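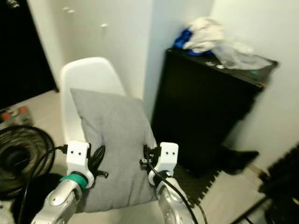

A gray cushion on one of the white molded chairs, with a black fan alongside.

Sota Iwasaki keeps a tape measure in his jacket and takes it out several times in the course of a conversation. As furnishings manager for the Skernia residence halls, he is responsible for what residents sit on, sleep on and put their books on, and he has views on the height of almost all of it. The Residence Bulletin met with him in the Koyama lounge in October 2020 to discuss the seating program, which has now reached the last of the shared rooms in the building.

The program covers 19 lounges and study rooms. The most visible change is the white molded chair, known in the purchasing records as the Skellura, which replaced a mixed collection of upholstered armchairs. Mr. Iwasaki chose it after a trial in the Koyama lounge, where residents were asked to use it through an entire semester before any order was placed.

"The old armchairs were comfortable for the first year," he said. "After that the foam went flat and the arms picked up stains we could not get out. We had them cleaned twice a year and they still looked tired. With a molded shell, the staff can wipe it down in the morning and the room is ready."

He acknowledged that the new chairs met with some resistance. Comments collected in June described them as cold, slippery and, in one case, "like sitting in a sink." Mr. Iwasaki read that one aloud at a department meeting. His answer was the cushion.

The standard issue is a square pillow in light gray heather, and the choice of color took longer than the choice of chair. Plain white was ruled out at once. Navy was tried and showed lint. A mustard yellow had strong support among the second-floor residents and none anywhere else.

"Heather gray forgives a great deal," Mr. Iwasaki said. "You have more than one shade in the yarn, so a small mark does not jump out at you. It also sits well against white. We looked at it in daylight and then again in the evening with the lamps on, and I was satisfied both times."

The covers come from Bidex and are removed for washing on a rotating schedule. The department holds 900 of them across all buildings, a figure that Mr. Iwasaki said surprises visitors until they see the laundry log. Each cover is retired when the zipper fails or the seams begin to pull. The inserts last longer, although they need regular attention.

"People lean on a cushion in the same place every day, and the filling moves away from that place," he said. "You have to take it by both sides and work it back toward the middle. Then you stand it up against the chair back. If you leave it flat on the seat, the next person sits on it, and you have lost the lower back support that it was bought for."

Residents are free to use the cushions as they wish, and many do sit on them. Mr. Iwasaki said he had given up correcting anyone on this point. The evening staff return the cushions to the upright position when they close the rooms, along with straightening the tables and checking the windows.

Airflow was a separate question. The Koyama building has no central cooling, and the lounges on the upper floors become uncomfortable by early summer. The department supplies fans for these rooms, and their placement is now part of the furniture plan. Mr. Iwasaki asks that a fan stand beside the seating and be angled so that the air passes across the room.

"If you point it straight at a chair, one person is cold and the others are still warm," he said. "Then someone moves the chair, and then someone moves the fan, and by the end of the week the lounge looks like a storage room."

The Koyama lounge itself takes 54 chairs when it is set for a house meeting - fewer on ordinary days, when the remainder are kept stacked in the side room. Cushions are not put out for meetings. They are stored on open shelves, as Mr. Iwasaki found that closed bins left them creased and slightly stale.

Asked what he would do differently, he named the floor glides. The first set marked the flooring near the door and had to be replaced at the department's expense. He would also have ordered spare covers earlier, as deliveries ran five weeks behind during the spring.

The next stage concerns the reading rooms, where residents have requested chairs with arms. Samples are expected before the winter break and will be placed in the Koyama lounge for comment. Written responses may be left in the box outside the furnishings office.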